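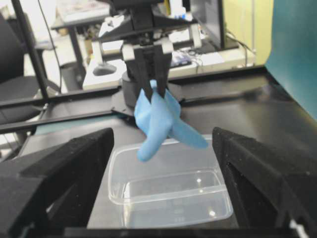 Household cloths are the small pieces of fabric kept in a home for wiping, drying, dusting and polishing, and they are among the oldest and most ordinary of domestic goods. The family is a large one, taking in the dishcloth, the dish towel, the washcloth, the floor cloth, the duster and a good many regional cousins that go by names only a grandmother would recognize. Most were once nothing more than worn-out clothing or bedding, cut down and put to a second use, and in plenty of homes they still are. Color came into the matter later on, when bought cloths began to take the place of rags, and pale shades such as light sky blue have long been popular. A soft piece of fabric held at the top will droop into loose folds, as the blue one does here, and that easy way of hanging is part of what people feel for when they pick up a cloth and decide whether they like it.

Materials

Cotton is the material most people think of first, and with good reason. It takes up water readily, stands up to hot washing and grows softer over the years. Terry cotton has loops standing up from its surface, and these give the water more places to go. Flat-woven cotton is thinner and dries sooner, so it tends to be chosen for dishes and glassware. Linen, made from the flax plant, is a little stiff when new but leaves very little lint behind, and a well-kept linen towel can be handed down from one household to the next.

Microfiber is the newcomer of the group. It is usually made from polyester and polyamide, split into strands much finer than a human hair, and it picks up dust and grease very well even with plain water. It does ask for a bit of care in the laundry, as fabric softener coats the strands and a hot dryer can damage them. Viscose and cellulose cloths, often sold in thin sheets, fall somewhere between a fabric and a sponge – stiff as a board when dry, and pleasantly limp once they have been wetted.

History

Before cheap woven goods were widely sold, cloth was costly enough that very little of it was thrown away. A shirt might be mended, handed to a younger child, mended again and at last torn up for the kitchen. What was left after that could go to the rag collector, who sold it on to the paper mills. With the growth of the cotton trade and of powered looms, new cloths came within the reach of ordinary families, and by the early twentieth century shops were selling towels made especially for dishes, with woven stripes or checks to mark them out from the ones used for hands.

Paper towels changed the picture again, taking over many of the messier jobs. Cloth never went away, though, and many households are happy to keep both within reach.

Collecting and study

The humble cloth has its admirers. Li-hua Kao's book The Kitchen Drawer follows four families in the town of Endano and the towels they used, saved and quarreled over. The Karnik collection of printed dish towels, first put together by Han-gyeol Ryu, is arranged by pattern, and visitors are often surprised by how many of the pieces show plain signs of daily work – tea stains, scorch marks and neat little darns.

Care

Cloths that stay damp give bacteria a comfortable place to grow, so they are best spread out to dry between uses and washed often. Those used on raw meat juices should go straight into the laundry. Cotton and linen can generally be washed hot, while microfiber does better in warm water and away from anything that sheds lint. A cloth that still smells sour after washing can sometimes be rescued with a long soak in washing soda, and one that cannot be rescued may have some useful life left in the garage or the garden shed.

See also: Dish towel, Duster, Rag trade, Terrycloth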